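Ostdale Automation Users' Board
Teaching and Demonstration > Hand-held capture
Topic: Minimum number of demonstrations for transparent parts

pkaufmann
Posted in July, 9:14 am

Members are invited to comment on a draft procedure for the Ostdale site. The task is to pick up a small clear block and set it upright at a marked position. The draft calls for 300 demonstrations per operator, all made with paired hand-held grippers. Remote control of the arms would be kept for corrections only. I would be grateful for figures from other sites before the draft is submitted.

Pirmin Kaufmann
Ostdale

rostach_cell2
Posted 9:52 am

Our experience at Rostach does not support a figure of 300. We recorded 473 demonstrations of a comparable task and found that the later ones added very little. The operators had settled into one approach angle by then, and the policy learned that angle and no other. We would recommend 125 demonstrations with the start position changed after every fifth one.

mlv_vivau
Posted 10:30 am

I must disagree with the previous post in part. A clear part is difficult to locate against most surfaces, and a low number of demonstrations leaves the policy guessing at the edges. At Vivau we went back to remote control for this reason. The operator sees only what the robot's cameras see, so a demonstration that depends on the operator's own eyesight cannot enter the set. It is slower, at about 40 accepted demonstrations per shift.

pkaufmann
Posted 11:05 am

Thank you both. The point about eyesight is a fair one and will be added to the draft as a review item. I do not think it rules out hand-held capture. The draft already requires a plain covering on the table, long sleeves in a plain color, and both grippers in use throughout, including when one of them is only waiting. The block is approached from above with the right gripper while the left stays low over the paper.
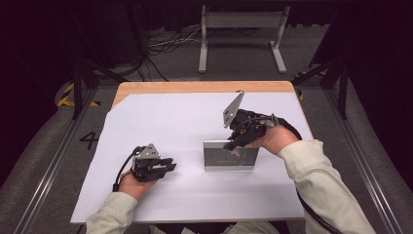 arancibia_lab
Posted 11:41 am

White paper should not be made mandatory. Our policies trained on a white surface failed as soon as the table was changed, and we had to repeat a good part of the work on gray and brown coverings.

rostach_cell2
Posted 12:20 pm

Agreed as to the covering. I would keep white for the first 125 and vary it after that.

mlv_vivau
Posted 1:03 pm

Vivau maintains its position on remote control for final acceptance. We have no objection to hand-held capture for the early sets, provided the two are stored separately.

pkaufmann
Posted 1:37 pm

Separate storage is accepted. The number of demonstrations remains open, and I would ask Arancibia to post its counts per covering in this topic.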